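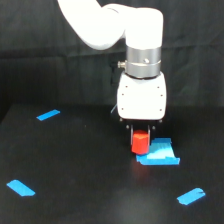

Stuvusen table in matte black with black fabric backdrop. Work area marked with blue tape; red block and light blue plastic pieces.

Stuvusen Table and Backdrop Set, Matte Black
Manufacturer: Jirnska
Sold as: complete set (table, backdrop, crossbar, hardware bag)
Price: $2,284 per set, freight not included
Availability: made to order

Overview
The Stuvusen is a flat work table with a plain black surface and a matching fabric backdrop behind the rear edge. It is intended for bench photography, video of small parts, handling tests and any other work in which colored objects need to stand out from what is under and behind them. Table and backdrop are both black. The two meet in a straight horizontal line when seen from the front.

Work surface
The top is a single flat panel with a matte black finish on the upper face and all four edges. There is no printed grid, lip or groove. The finish is low sheen but does return some light: under an overhead lamp expect a soft pale highlight on the surface, and expect saturated objects held close to it to show a faint reflection. Moving the lamp toward the rear of the table shifts the highlight, and a larger diffuser spreads it. For work in which no reflection can be accepted, order the Serrano mat (see Accessories).

Clean with a damp cloth and mild dish soap. Dry with a second cloth. Do not use wax, furniture polish or abrasive pads, all of which raise the sheen in patches. Light scuffs can be reduced with a melamine sponge used with very little pressure, but test a corner first.

Backdrop
Black fabric, hemmed on four sides, with a sleeve along the top for the crossbar. Drop from crossbar to table edge is 39 inches. The lower hem hangs behind the rear edge of the table and is not attached to it, so the cloth can be changed without moving anything on the surface.

The fabric ships folded and will show folds and creases when first hung. Most camera exposures hide them; side lighting brings them out. Steam from the back while the cloth is hanging. Do not iron. Machine wash cold, separately, and hang to dry on the crossbar. A spare cloth can be ordered under the same finish code.

Marking the work area
Positions can be marked directly on the top with painter's tape or other low-tack tape. Bright blue is easy to find against the black, both by eye and on camera. Strips may be set at an angle to show the corners of an area or the limits of reach. Strips placed toward the back will look smaller on camera than strips of the same length near the front, so cut the rear ones longer if they must read at the same size.

Replace tape monthly. Tape left down longer can leave a line of adhesive, which comes off with isopropyl alcohol on a soft cloth. Do not use gaffer tape, packing tape or acetone on the finish.

Object colors
Red reads strongly against the surface. Light blue also separates well, although thin or stacked pieces in a single pale color can merge into one shape under flat light. Light them from one side if the separate edges matter. Dark gray, navy and black objects are not recommended on this finish.

Included
Table top and leg frame
Crossbar with two uprights
Backdrop cloth, black
Hardware bag, hex key, leveling feet
Assembly sheet

Blocks, plastic pieces, tape and mounted equipment are not included.

Accessories
Serrano mat, black, non-reflective, cut to the size of the top
Kilano clamp lamp with 9-foot cord
Spare backdrop cloth

Assembly
Two people are needed to turn the top over once the legs are fitted. Level the table before hanging the cloth. Uprights fasten to the rear of the leg frame, so allow clearance behind the table for the hex key.

Warranty and service
2 years on frame and surface finish. Cloth and tape residue are excluded. Replacement parts and questions about finish: Custódio Marinho, Jirnska parts desk. Have the finish code from the underside label ready when calling.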